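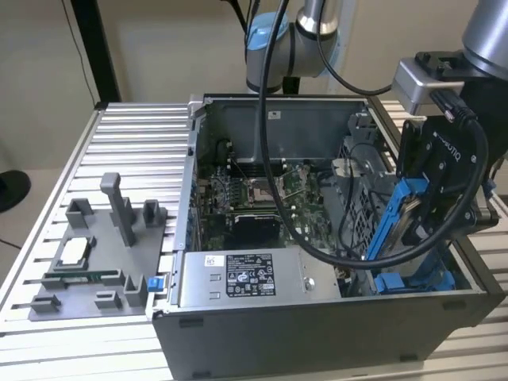

*A desktop computer with its side panel off and the drive carrier still in its cage.*

**Fodcombe Computer Reuse – April progress report**
Prepared by Halldóra Skov for Dariusz Wieczorek, Suvwood Fund

Dear Dariusz,

Thank you for your patience with this one. I promised it to you rather earlier in the month, and then a van arrived from Grokarine with more desktops than we had shelf space for, so the paperwork had to wait while we found somewhere to put them all. They are mostly office towers, many of them the same sort, and that has been a great help. Once you have opened one and learned where the latches are, the next goes a good deal faster.

## How far we have got

Since the grant began we have taken in 215 desktops. Each one is laid on its side, opened, looked over and sorted into one of 3 groups: fit to be used again, good for parts, or ready for the metal merchant. Roughly 40 are still waiting to be opened, and I hope we'll be through those before the next delivery.

The drives come first. They are taken out, given a number that matches the case, and locked in the cupboard until they have been wiped. Where a carrier is sound we keep it with its drive, as loose carriers have a way of ending up in the wrong drawer and we spent most of one afternoon last month matching them up again. After the drive we go on to the memory, then the processor, and the power supply stays in place unless it fails its test.

Processors have taken more care than I expected. Quite a few machines came to us with the socket already empty, so we have started writing that down as soon as the panel is off. It saves a lot of head-scratching later on when somebody plugs in a perfectly nice-looking machine and gets nothing at all! We have also begun putting a small cover over bare sockets before a case goes back on the shelf.

## Money

We have spent £2,336 of the parts and equipment budget so far. The largest share went on replacement drives, followed by the shelving from Ağca, and then a long list of little things – anti-static bags, labels, screws, thermal paste, a second good screwdriver set after the first one was worn nearly smooth. I have kept all the receipts and will send copies along with the spreadsheet. We are a little over on labels and comfortably under on transport, and I'd like to move a small sum from one to the other if you are happy with that.

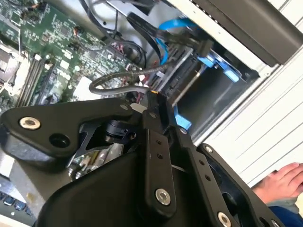
**What happens to a motherboard that can't be used again?**

It goes into the board crate once the memory, the processor and the coin battery have been taken off. When the crate is full it is collected by the metal merchant, who weighs it and pays us by the kilo, and that money goes back into the parts budget.

## What comes next

We want to finish the waiting machines, wipe the drives in the cupboard and get the first finished batch ready for the schools on your list. I should also like to write up our opening and sorting steps properly. At present they live on two sheets of paper taped to the wall, with a great many corrections in my handwriting, and new people find them hard going.

Could you let me know whether the schools would like keyboards and mice included? We have plenty of both, but they do need a proper clean, and I'd sooner make a start on them in good time. You would be very welcome to come and see us too. Mornings are best, and the kettle is generally on by ten.

With warm thanks,
Halldóra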